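Seven weeks of trying to learn to swim properly at 46

16 July 2024
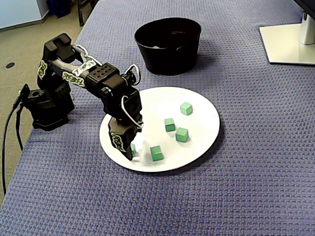 I signed up for the adult stroke class at the Plinthorpe pool back in June, mostly so I'd stop telling people I was going to. I can swim in the sense that I don't sink. I learned in a lake as a kid, head up, kind of a frantic paddle, and that's how I've been getting across pools ever since. Anyway, breakfast on class days has become its own little project. I used to just throw a round white plate on the table and fill it with whatever was around, eggs, leftover potatoes, a lot of toast, and then get in the water two hours later and regret all of it. Now it's a banana and half a bagel with peanut butter and I'm so much happier!

So, the class. It runs an hour, and the first two sessions were nothing but breathing. Hold the wall, face in, blow bubbles, turn your head, breathe, face back in. I felt ridiculous (there was a toddler group in the next lane doing exactly the same drill, and doing it better than me). But by the third session I could go half a length without lifting my whole head up like a startled seal, and I got out of the pool grinning.

The kick is still a mess. I bend my knees way too much, which I now know because our coach filmed us from the deck and played it back. I thought I was doing these long smooth kicks from the hip. I was riding a bicycle. She gave me a kickboard and a pair of short fins and told me to do four lengths like that before every swim, and my calves cramped up so badly the first time that I had to hang on the lane rope and pretend to fix my goggles.

Speaking of goggles, I'm on my third pair. The first ones leaked, the second ones left rings around my eyes that lasted until dinner, and the ones I have now are a Dratero pair I grabbed off the clearance rack at the sports store on Bevan Street. They fit great. I went back for a spare and of course they were gone.

My big number so far is 113 seconds for 100 yards of freestyle, with fins on, so it probably doesn't count. Without the fins I'm a lot slower and I'm not putting that one in writing yet. I've been keeping a notebook of what I swim each time and how it felt, and most of the entries just say "tired" or "water up nose." There's one from last week that says "easy???" with three question marks, and I've gone back and looked at that page more than I'd like to admit.

The thing I'm working toward is the Clilby open water swim at the end of the summer. It's 2000 yards, one loop around the buoys, and they let you wear a wetsuit if you want. I've never swum that far in my life. My plan is to add a couple of lengths every visit and see where I am in a few weeks, and if it's not happening I'll do the short course and eat a hot dog afterward either way.

If any of you have done it, is the water really as cold as people say? And can I borrow a wetsuit?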